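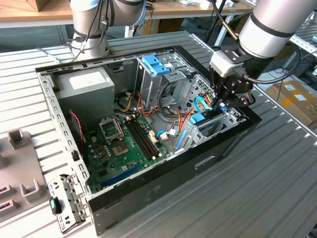 We use cookies to keep you signed in. Accept | Manage preferences

Ticket 602 — Label printer drops off the network after lunch
Opened by: Naheed Tarar, Sellisau dispatch office
Status: Monitoring
June 2024

Problem: The Fiadzo label printer at the packing bench goes offline most afternoons. Jobs sit in the Ergate queue and come out twice once the printer is restarted. The colour printer beside it is fine.

Tried before logging: Restarted printer. New cable. Swapped wall ports.

Update 1
Ping from the Grudness site fails while the fault is on, but the printer's own screen still says Connected. Address lease was set to 20 minutes. Gave it a reserved address outside the pool. No change.

Update 2
Found a second device answering on the same address — an old handheld scanner set up in March with a fixed IP. It only gets switched on for the afternoon run. Moved the scanner to automatic addressing and cleared 15 stuck jobs from the queue.

Update 3
Duplicates are a separate fault. Ergate resends anything it doesn't get a reply for. Turned off auto-retry for this queue only. See ticket 798 for the same setting at Grudness.

Naheed: Good all afternoon so far. Please leave open until we've done a full month-end run.

2 comments · 0 shares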